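rorholm-pageturn - notes for whoever picks this up next. Page state tracker for head camera clips, paper handling only.

133 clips, 15 held back for test. Labels at 8 fps, don't resample.

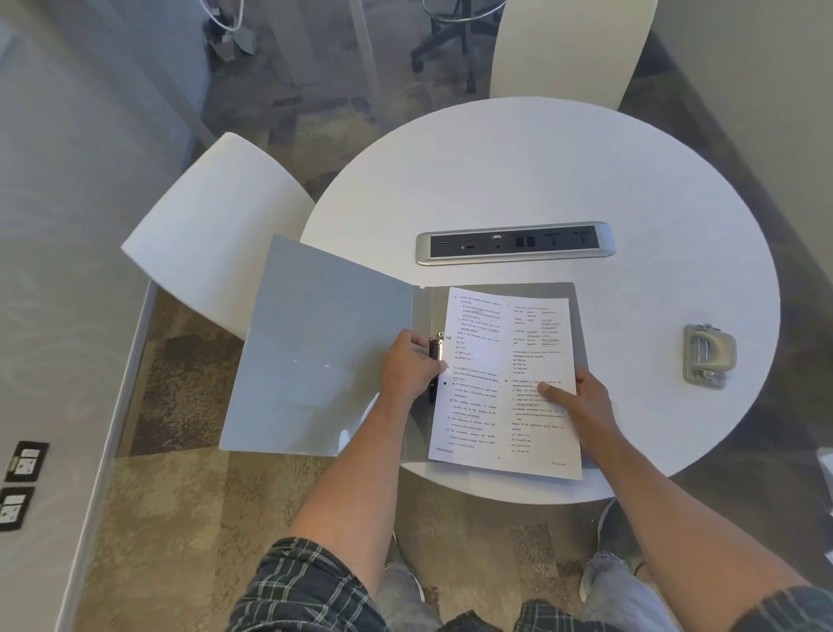 Tracker runs 2 heads, one for hands and one for paper state (`flat`, `lifting`, `held`). Hand head is fine. Paper head drifts if the page stays put and only a finger moves, eg right index pointing at a line of text in the open binder - keep that as `flat`, contact is its own flag.

## Known problems

- sheet edge lost when several pages bend up together
- config path still hardcoded, sory

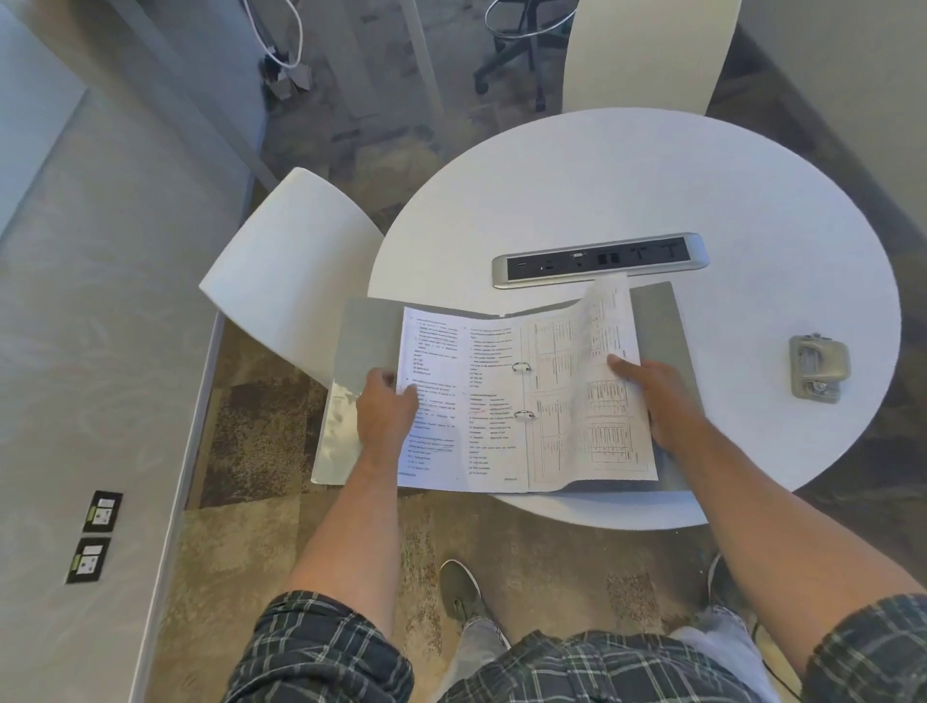 Bramer asked for `lifting` to be split into one sheet and many. Fair, but needs a relabel so not before February.

## Planner hook

Givmont reads the state over a socket, see `hook.py`. Restart it after changing labels, it wont reload. 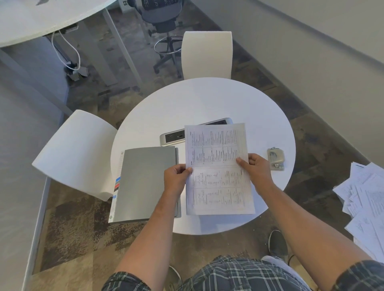
*Single sheet in both hands, state = `held`.*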